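1st June - folding, hand grippers

Second block on cloth handling for the Katene folding line. Green sheet down, blue cloths only, one person per station with a gripper in each hand. Target for the block is 226 folds. Effie and Archie took the first half, Jayanthi and I the second.

Main point from the talk at changeover: the laundry staff at Clukell want to know what they'll be doing once the line folds the plain stuff. Marion's answer is that two of them move to sorting and mending, and the rest rotate through here as demonstrators. Effie folded there for years and thinks the rotation is too long. Her wrists are fine with bare hands, less so with a trigger.
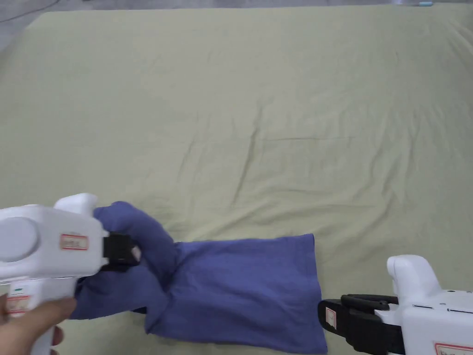
Agreed to try shorter turns, with a swap every 100 folds. Jayanthi will put it in the Sirnora schedule so it doesn't depend on who happens to be on.

Technique notes:

- pinch deeper than feels right, a shallow pinch slides out
- bring the second gripper in low, along the sheet
- if a corner is lost, put the cloth down and start again - no rescues in mid-air

Archie prefers to open the cloth out in the air and lay it down after. Slower for him, but fewer creases to chase. Leaving both methods in until we have some 500 folds to compare. 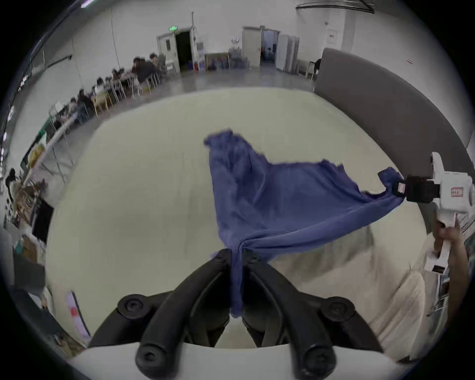 Blue cloth held between both grippers, sheet below.

To do: ask Marion for the mending hours in writing before August. Lachlan to check trigger springs on the older pair.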